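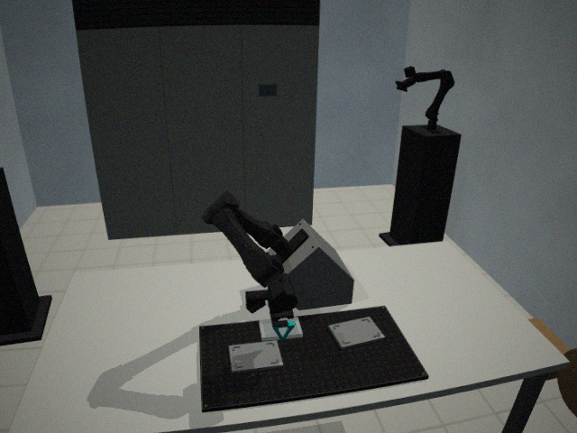

The Ferry to Admont

The last ferry to Admont left at six in April and at seven once the summer timetable came in. She had the wrong timetable. She stood on the landing at Kendden with one suitcase and her mother's clock in a shopping bag, and watched the lights go out across the water.

The man in the ticket booth was pulling down his shutter.

"Next one's at five fifty," he said. "There's a room over the Drakos, if they haven't let it."

They hadn't let it. The room cost 72, paid in advance, and had a bed, a sink and a window that faced the bakery. She put the clock on the windowsill. It had run slow for as long as she could remember, and her mother had set it right each night before bed – first the clock, then the back door, then the lamp.

Her brother called at nine. He wanted to know if she had signed the papers for the house.

"I'm in Kendden," she said. "I missed the boat."

"You had all day."

"I know I did."

He told her the buyers were coming at noon and that they wanted the stove left in. She said that was fine. He asked about the clock, and she said she hadn't seen it. He was quiet for a while, and then he said it was probably in one of the boxes that went to Bruvby.

"Probably," she said.

After he hung up she washed her face and ate half a roll from the bag. Downstairs somebody was stacking chairs. She opened the back of the clock, found the key taped inside where it had always been, and wound it until it would not turn any more. Then she moved the hands forward to match her phone.

She woke at five. The bakery had its lights on and the clock was four minutes behind. She wrapped it in her sweater, put it in the suitcase this time, and went down to the landing to wait.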